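Print this page | E-mail to a friend

Whites, Top Loaders and Balcony Drying: Your Questions

I get the same laundry questions over and over (hello, building 211!), so I finally sat down and typed up my answers.

Do you really wash all your whites together?

Yep! Shirts, pillowcases, dish towels, in they go. The only things I hold back are brand-new ones, which get a wash by themselves first.

My load keeps thumping. What am I doing wrong?

Probably dropping it all in as one big wad. Reach in and pull the bundle apart, then spread it around the drum before you shut the lid. If it still thumps, hit pause and do it again.

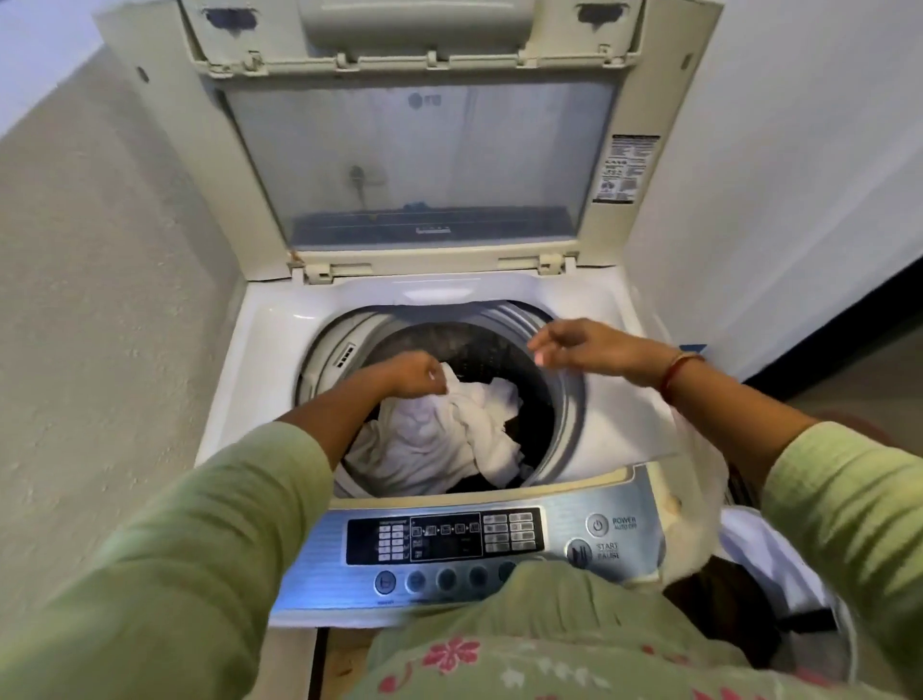
Issue 30, page 3

How full is too full?

I stop when I can't push my hand down the side easily. My old rule was "if the lid closes, it fits," and oh boy, did I have gray socks. Two smaller loads beat one giant one, every time.

What do you do with the little stuff?

Drawstring bags! I'm a bit nuts about them. Clothespins, baby socks, hankies, all of it gets a bag, and the bags go in a plastic basket with holes so air gets through. I bought my first basket at Orness and I've been picking up more ever since. 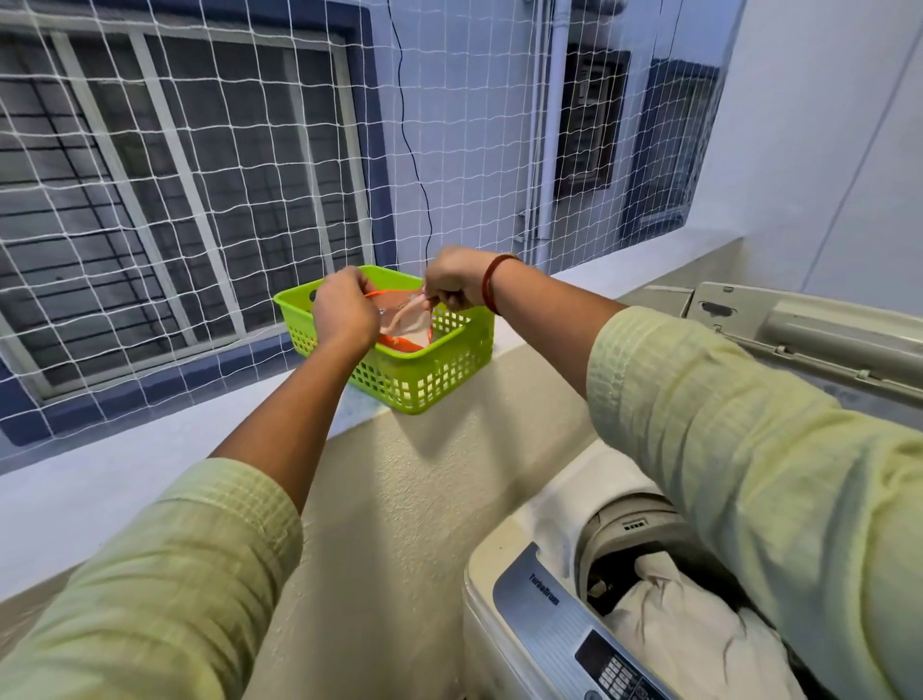 I also leave the bags wide open for a while before I put them away, especially in January when nothing wants to dry. A bag pulled shut while it's damp will smell like a basement, and then you're washing the bag too.

Can I skip fabric softener?

I do! Towels soak up water so much better without it.

Comments

I-hsuan Kong: The hand-down-the-side test is great. I've been cramming mine for years.

Yao-tsung Siu: Do you wash the bags on warm or cold?

Cheung: cold for me, the cords shrank on warm

Contact us | Copyright Flunitum Home Pages | Back to top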